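Workshop notebook, Idum room
Entry 2022-05-11
Subject: Play food baskets, Tillano set, condition and table layout
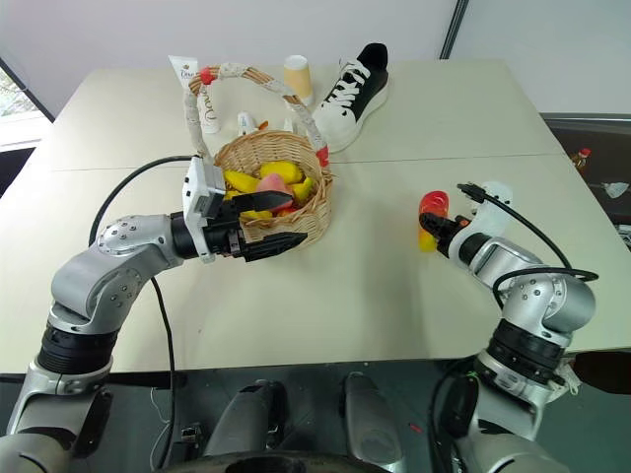 Fruit basket on the white table, handle wrapped, red tape at the top left and at the rim on the right.

Purpose of entry. To record the state of the fruit basket and its contents before the Tillano set is issued again, and to fix the layout of the table for colleagues who will use the room after us. The previous entry on this set dates from November and deals only with the boxes.

Basket. Light tan wicker, round bowl, tall arched handle. The handle has been wrapped in white along its length. The wrapping is rumpled and should be drawn tighter at the next opportunity, starting from the left side and finishing at the right rim. The red tape is to stay where it is. It is used in this room to mark the basket as belonging to the fruit group, and colleagues are asked not to replace it with another colour. The earlier practice of writing on the tape has been discontinued, as the ink transferred to the play food.

The weave was examined by hand. One strand on the underside had lifted and was pressed back and glued. The glue was left overnight under a sandbag and the strand has held. No other repair was made. The rim was rubbed lightly with fine paper on the inner side, where small hands tend to go in, and then brushed out.

Contents. Yellow pieces (bananas and lemons) with the pink peach resting among them. The peach is kept in the middle of the pile. When it is placed at the side it rolls to the bottom and is then reported as missing, which occurred twice during the last loan and led to a search of the Pan cupboard on both occasions.

The surface of the yellow pieces was wiped with a damp cloth and mild soap and dried on a towel. The lemons mark more readily than the bananas. A faint grey line on one lemon did not come off and has been accepted. Solvent is not to be used on any of the play food; the entry on the Zurico vegetables explains what happened to the aubergine.

Table. The white-topped table was used throughout. The seam between the two sections was checked with a straight edge and a slight step was found, less than the thickness of a card. It has no effect on the basket but would matter for the tea set, the cups of which are narrow at the foot. The clamps beneath were tightened by half a turn and the step was reduced. The matter is to be looked at again if the table is moved.

Layout agreed for the fruit group is as follows. The basket stands near the centre of the table, with the handle running from left to right, so that the fruit can be reached from the front. Pieces are laid in with the larger ones towards the back and the smaller ones at the front. Nothing is hung from the handle. The basket is lifted by the bowl with both hands when full, as the handle joint on the right has been under strain in the past.

Weight. The filled basket was placed on the bench scale after cleaning and gave 322 g. This figure is to be used as the reference on return. A lower reading indicates that a piece has been left behind, and the borrower should be contacted the same day.

Storage. Shelf 9 in the Idum room, in the open tray. The closed Tillano box was tried and found unsuitable, the arch of the handle being too tall for the lid. The wrapping had been flattened by earlier attempts to make it fit. A cotton cover has been requested. Until it is supplied, a clean tea towel is to be laid over the fruit and tucked inside the rim.

Time spent on cleaning, repair and weighing was more than 30 minutes, excluding the drying of the glue. This should be allowed for when the bread and egg baskets are treated, both of which have finer wicker and will probably take longer.

Outstanding:
Rewrap handle, white tape, narrow width if available.
Order cotton cover, measured over the handle.
Check right-hand handle joint after the next loan.
Transfer reference weight to the card on the tray.
Compare the lemons with the Zurico replacements before any are ordered. The Zurico lemon is understood to be larger and may not sit well beside the peach.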